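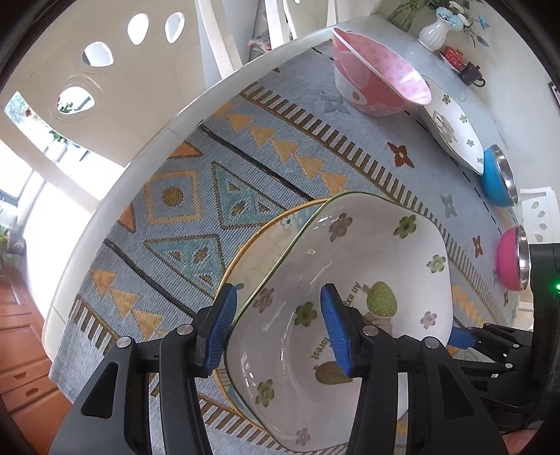

Skernmont Wildlife Park has confirmed the birth of a female red panda, the first of her species to be born at the park. The cub, who has been named Tosh, was delivered in the indoor den of the Girnness Forest habitat and has remained there under the care of her mother, Brandden. Keepers chose the name from suggestions submitted by park members. The birth is also being marked in the park's dining rooms, where the family menu will include a warm apple and oat pudding through the end of the season. It will be served in deep white bowls with a thin green rim and flowers scattered over the inside, along with a green strawberry. A portion of the price of each pudding will go to the habitat fund.

Tosh weighed 174 grams at her first full examination, a figure the veterinary team considers healthy for a cub of her age. She was examined for less than ten minutes and returned to the den, where Brandden resumed nursing shortly afterward. Red panda cubs are born with their eyes closed and depend entirely on their mothers in the early weeks, and staff have kept their visits to the den to a minimum.

"Brandden has been an attentive mother from the first night," said Aušra Laur, curator of mammals at Skernmont. "She moves the cub between nest boxes, as we would expect her to, and she is eating well. Our part at present is to keep the building quiet and to watch the monitors."

Brandden came to Skernmont 3 years ago and was introduced to the park's resident male the following winter. The pair shared the outdoor yard without difficulty, and keepers began preparing additional nest boxes in December after noting changes in her appetite and behavior. The male has since been moved to the adjoining yard, where he can be seen by visitors on most mornings. He will stay there until the cub is weaned.

The Girnness Forest habitat covers a wooded slope on the north side of the park and was rebuilt before the pair arrived. Its climbing structures were extended into the mature trees, and the indoor dens were fitted with cooling equipment for the summer months. Red pandas are adapted to cool mountain forests and do not tolerate prolonged heat. The upper boardwalk will be closed while the cub is in the den, and visitors are asked to use the lower path past the otter pools. Strollers and wheelchairs can be taken along the whole length of the lower path.

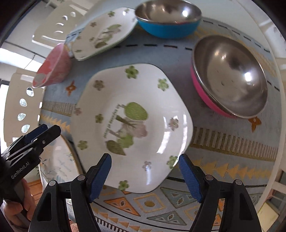

Members of the park will be invited to a series of early openings when the cub begins to come outdoors. Each morning will start with a short talk by the keepers, followed by breakfast in the Garden Room and a guided walk to the habitat. Places are limited to 14 households per morning, and reservations must be made through the membership office. Breakfast will be laid out family style on large six-sided white plates, decorated with small green flowers and a tree with a round lime-green top. Guests with food allergies should inform the office when they make their reservation. Children under five do not need a separate place but should be included in the booking.

Etornam Sarpong, director of visitor programs, said that interest in the red pandas had grown steadily. The naming appeal drew 2,458 entries, many of them from school groups, and the final choice was made by the keepers who look after the pair. A selection of the drawings sent in with the entries will be displayed in the education center. Schools whose pupils took part will receive a letter from the park with details of the spring program.

"We know that families are eager to see Tosh, and we ask for their patience," Sarpong said. "She will come out when she is ready - that decision belongs to her and her mother."

The veterinary team expects to carry out a second examination once the cub's eyes are fully open. She will receive her first vaccinations at a later visit, and her weight will be recorded at regular intervals until she is taking solid food. Updates will be posted on the notice board at the main entrance and in the members' newsletter.

The park is open daily and the outdoor yards can be viewed during normal hours. Reservations for the early openings will be accepted from 15th March. Members should have their membership number at hand when they call.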